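In Defense of the Big Dumb Box
By Surachet Pongsiri
October 25, 2020
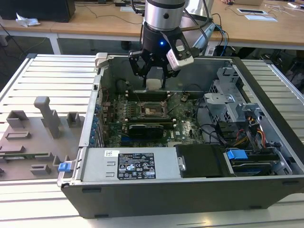 A Dell tower on its side with the cover off. The blue parts are the ones to pull.

My sister-in-law threw away a computer in March because it had become slow. She told me this over the phone, in the tone you would use for a houseplant, and by the time I had finished asking which computer, how slow, and whether she had looked inside it, the thing had been at the Amville transfer station for a week. She had replaced it with a Predov laptop that cost $1,389 and is as thin as a place mat. It's very nice. It has two holes in it, and one of them is for charging.

I would like to say a few words for the kind of computer she threw away. I mean the tower: the box that sits under the desk collecting dog hair and bruising your shin. People apologize for owning one now. They say "oh, I still have an old desktop," the way my father used to say he still had a carburetor.

A tower is ugly, I grant that. The outside of a tower is designed by people who have been told to design the outside of a filing cabinet, but quickly. All of the thinking went into the inside, where hardly any customers ever look, and I find that endearing. Take the side off a decent office machine and you are looking at a small town. The motherboard is the downtown, with the processor's square in the middle. The drives live out by the edge with all the yellow and red and black wires running to them like somebody's idea of a sewer project. The power supply takes up a whole gray neighborhood and wears a label covered in certification marks, so you know that a great many governments have thought about it.

And then there's the blue. On a lot of the Dell office boxes I've had my hands in, there are bits of bright blue plastic in among all that gray and green and black: a latch here, a tab on a hard drive there, a whole row of little clips along the back where the cards go in. I didn't understand the blue for years. I thought it was decoration, and I thought, what a strange place to decorate. Then one evening I had a dead drive and no patience, and I grabbed the blue tab and squeezed it for want of a better idea, and the drive slid out in my hand. I looked at it for a while. I felt like a man who has lived in a house for a decade and finally leaned on the bookcase.

Somebody did that on purpose. Somebody sat in a meeting and argued that a person with no training and a bad attitude ought to be able to get the drive out, and that the part such a person should touch ought to be the color of a swimming pool. I don't know who won that argument or what it cost them, but I think of them warmly and often.

Compare the Predov. I asked my sister-in-law if I could see the bottom of it and she let me, reluctantly. There are screws, in a shape I had not met before. I ordered the right driver. Under the screws there was a cover that was also glued, and under the glue, from what I have read, there is memory that is soldered down, next to storage that is soldered down, on a board shaped like the state of Idaho. I say "from what I have read" because at the word "glued" she took it back.

The usual reply is that ordinary people don't want to open their computers, and the makers have simply noticed. I have some sympathy for this. I don't want to open my car. But I want it to be possible for Ruggiero to open my car, and I want Ruggiero to be able to put in a part without first mailing the whole vehicle to another continent. (Ruggiero is my mechanic. He fixes computers too, in the off hours, and charges the same rate for both, on the theory that he's the same man.) He told me he can swap the memory in a tower before his coffee is cool enough to drink. For a laptop like the Predov he has a sign on the wall, and the sign says NO.

I should admit that opening a computer isn't always a pleasure. I have sliced a knuckle on a drive cage. I have pressed a memory stick into its slot with what I believed was the right amount of force and heard a crack that took a year off my life, which was only the clips going home as they were supposed to. I once took a processor out to see what it looked like and then stood there with an empty socket and its little metal frame and lever, suddenly aware that I had no plan. You do feel a fool. You also learn that the processor goes back in only one way around, that there is a tiny triangle on the corner to tell you which, and that again somebody had you in mind.

This is what I think gets lost when the box gets thin. Yes, the money matters. I priced what it would have taken to get the old machine running decently: a solid-state drive and some more memory came to $203 at the shop on Zisen Road, and if I'd gone wild and added a better graphics card it would have been $274. Subtract either of those from $1,389 and you have a fairly good refrigerator. But the part that bothers me more is the change in manners. A machine with a latch on it assumes you might have business inside. A sealed one treats you like a guest at a hotel, perfectly welcome so long as you don't try to find the kitchen.

You get used to being treated like that. My nephew is 11 and thinks of a computer as a single object, like a spoon. When I told him the one at my house had a power supply he asked where it was, and I said inside, and he asked inside what. I put mine on its side on the kitchen table and took the cover off, and he stared into it for a good long time and then asked if it was broken. I said no. He asked why it was open, then.

I gave him the graphics card to hold. He said it was heavier than he expected. He found two blue pieces before I had said a word about them, and pulled both, and one was the latch I'd rather he hadn't, and we spent 30 minutes putting that right. His mother came in toward the end and asked whether this was safe for dinner to be served on.

I know how it will go. Towers will be for people who play games and people who edit wedding videos, and they'll have glass sides and lights that change color, so that at last everyone can see in and nobody needs to reach. The office boxes will shrink until they bolt to the back of the monitor. The wires will go first, then the clips. Some of it will be better. The new ones are quieter, and I can't pretend that mine doesn't sound like a man breathing through a scarf.

But there are still a lot of the big dumb ones around, in closets and under stairs and stacked by the door of every school in the county that has just had a grant. If you have one, and it's slow, unplug it and lay it down somewhere with good light before you call it dead. Get the side panel off. Look for the blue, or green, or whatever color yours came in, and pull gently. If it doesn't move, you have the wrong piece, or Ruggiero is open until six.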